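Come and help us compare grippers (paid, tea provided)

Hello! I'm Lorna Barredo and I look after the handling bench at Fourie, in Tistusstead, behind the old bus depot. We're looking for people to come in and drive a robot arm for an afternoon or two while we try different grippers on cloth. You don't need to have touched a robot before. I'd go so far as to say I'd like a good few of you not to have, because the rest of us have picked up so many habits that we've stopped noticing which gripper is awkward and which one we've simply got used to.

The project is called Brollimar. It's a comparison of ways to pick up, fold and turn over fabric, which is the job that arms are still rotten at. Give one a box and it's happy. Give it a tea towel and you can be there until supper. We've got several grippers that all claim to be good with soft things, and my boss, Borislav Stojanović, wants to know which of them an ordinary person gets on with, in ordinary clothes-sorting sort of work, with the same arm and the same controller each time. So do I, as it happens (I've got a favourite, and I'm not going to tell you which).

What you'd be doing

You sit at a desk next to the cell with a hand controller and two screens. One screen shows the whole table, the other shows the view from the small camera at the wrist, and most people end up glued to the wrist one. We give you a piece of cloth and a thing to do with it: lift one layer off another, find a corner, pull a crease out, lay it over a bar. You have a go, we swap the gripper, you do it again. In between you fill in a short form about how it felt, and you can be as rude as you like on it. I read them all myself.

Things go slowly at first. Everyone pushes too hard to begin with and everyone grabs both layers when they only wanted the top one. The thick weaves are harder than they look from the chair, partly because close up you lose track of where one fold ends and the next starts, and the wrist camera goes blurry just when you'd like it not to. That's one of the things we're asking about, so please grumble.

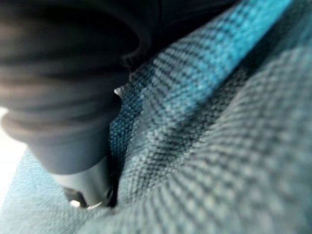 Page last changed: 16/12/2022 by L. Barredo

The dark pleated finger with the metal tip, pushing down beside a crease in the blue cloth, gives you a fair idea of what the close work is like from the driving seat. You're nosing about in folds, basically, and deciding whether to go in deeper or back off and come at it from the other side. Some people find it very soothing. One chap from our accounts office swore at it for an entire afternoon and then asked if he could come back.

Who we're after

Anyone over 18 who can sit at a desk for a while and use a controller with either hand. If you sew, knit, upholster, iron for a living or work in a laundry, I'd be especially pleased to hear from you, as you know things about cloth that we don't. Left-handers very welcome too, we've had hardly any. Glasses are fine. If you get queasy watching a moving camera on a screen, tell me beforehand and we'll put you on the fixed view.

We can't take people who've worked at Patetti, I'm afraid, as one of the grippers is theirs and it wouldn't be fair on the others.

Time and money

We need 33 people in all. Each of you comes for two sessions on different days, and you get £145 once you've done both. If you can only manage the first one we'll pay you half, no hard feelings. A session takes up most of an afternoon with a proper break in the middle. Bus fares are paid on top if you keep the ticket, and there's parking in the yard if you ring the bell at the gate.

Sessions run on weekday afternoons and carry on until the end of April. Saturdays might happen if enough people ask, so do ask.

A few practical bits

Please wear shoes that cover your toes and tie long hair back. Dangly bracelets come off at the door. You won't be reaching into the cell yourself, one of us does the resetting, and there's a stop button on your desk which you can hit whenever you fancy. I mean that, you won't break anything and you won't be told off. We record the arm's movements and what both cameras see, but we don't film you. Your form goes in under a number, and if you change your mind afterwards you've got 21 days to write to me and have your sessions taken out.

The building is warm upstairs and chilly where the arm is, so bring a jumper. The lift works. There's a step at the side entrance but the front is level.

How to put your name down

Drop me a note through the contact form on this site with "Brollimar" in the subject line. Tell me which afternoons suit you, whether you're left- or right-handed, and whether you've driven an arm, a crane, a digger or anything of that sort before. Gaming counts, so mention that as well! No CV please, I wouldn't know what to do with it.

I try to answer within the week. If you've heard nothing by then, ring the front desk and ask for me, or for Borislav if I'm in the cell with my phone off. He'll pretend not to know about the biscuits, but they're in the cupboard over the sink.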